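The Table That Stayed in the Kitchen
By Margarida Gouveia
2021-09-25

When my husband and I moved to Nikville, we had two chairs, one lamp and no table. For the first weeks we ate with the plates on our knees. I did not mind it in July, when the evenings were long and we sat on the back steps. But when the rain came, I began to miss a table very much.

In my parents' home the table was the place for everything. My mother cut cloth on it, my father did his accounts, and I learned there to read and also to argue. We ate in the same places every night. If a guest sat in my father's chair, we all became quiet until the guest understood.

I found our table at Harton, the secondhand hall behind the old station. It cost 80 dollars and it was round, a shape I had never considered. The seller, Mr. Ó Riain, told me that a round table is good for people who do not yet know where they sit. I thought this was only a way to sell it, but I have repeated his words many times.

A round table changes the conversation. There is no head and no far end, so a shy person cannot hide so easily, and a loud person does not have a throne. My mother-in-law, who visited us in the first winter, moved her chair a little at each meal, and by the end of the week she had sat everywhere.

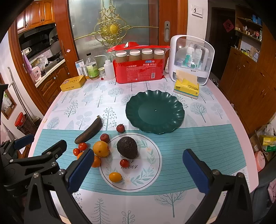 It also changes how you serve. With a long table, the dishes travel and the person at the end receives the cold potatoes. With ours, the pot stands in the middle and everybody reaches. My neighbors on Clenitz Street found this strange at first. They are used to a full plate brought from the stove, and they waited politely, while I waited for them to begin.

Of course there are difficulties. The cloths in the shops are mostly made for long tables, and the corners hang down to the floor where the dog sleeps on them. Six people are comfortable, seven are friendly, and with eight somebody must eat with one arm.

We have lived here long enough now to buy a larger one. My husband measured the room last month and left the paper on the refrigerator. I have not answered him yet. On Saturdays our daughter does her homework there while I clean the beans, and she has started to push my chair away when she wants the side near the window.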